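Week 6: Learning to pick from a bin by trial

Course handout, Robot Learning. Read before the practical. The reading is chapter four of the course notes, and the worksheet goes in the tray by the door.

1. The problem

A bin of parts is awkward for an arm. The parts lie at odd angles, touch each other and end up against the walls. The older way is to build a model of each part, match it to the camera view and work out a grasp from the match. It works well until a part changes or two parts overlap.

The method in this unit skips the part model. The robot tries a grasp, records whether the grip held, and stores the view from just before the attempt along with the outcome. A network is then trained to guess, for any small patch of a new view and any gripper angle, how likely a grasp there is to hold. The robot takes the highest guess and tries again.

2. Our setup

The Jestositz cell uses a KUKA arm over a grey open-topped bin, with elongated blocks as the parts. The blocks are simple on purpose. Any long face can be gripped across its width, so most failures come from position and angle, and these are the two things the network has to learn.

A block lying along a wall is the hard case. One finger has to fit between the block and the wall, and often there is no room for it. 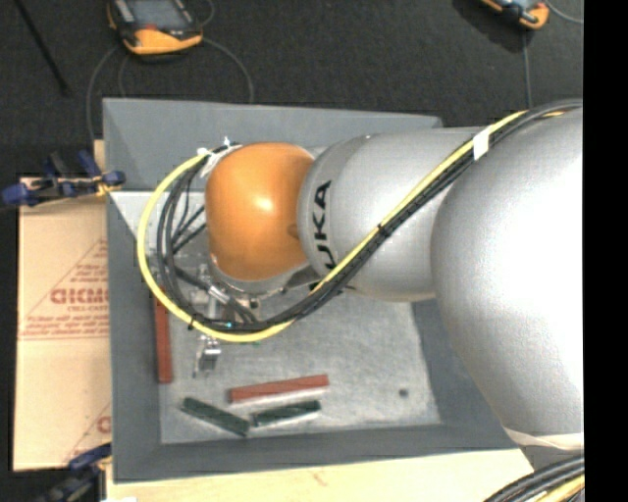
Povilas Grīnberga argued at the last session that wall cases should be left out of the training set altogether, as they fail so often that they drag every guess near the edge down. His point is fair for a small set. The trouble is that the network then has no failures to learn from at the wall, and it tends to score those grasps far too high. We keep them in.

3. Results so far

The training set has 488 attempts. We held back 34 for testing, and none of these were used to choose settings. Of the 34 the network called 28 correctly, counting a guess above one half as "will hold". Of the six it got wrong, four were at a wall.

Treat these numbers with care. The test set is small, and all the attempts come from one bin. Bohumila Vondráček is repeating the test at Jallton with a deeper bin, and her figures should be ready in April.

4. Things to watch for

Attempts made one after another are alike, so split the data by session. If you shuffle single attempts, near copies end up on both sides and the score looks better than it should.

A grip that holds at lifting may still slip on the way out. We label at the top of the lift.

5. For the practical

Work in pairs. Each pair gets 12 stored views. Mark your own best grasp on each before you run the network, then compare. Write a short paragraph on any view where you and the network disagree. Questions to Mavis Alcantara.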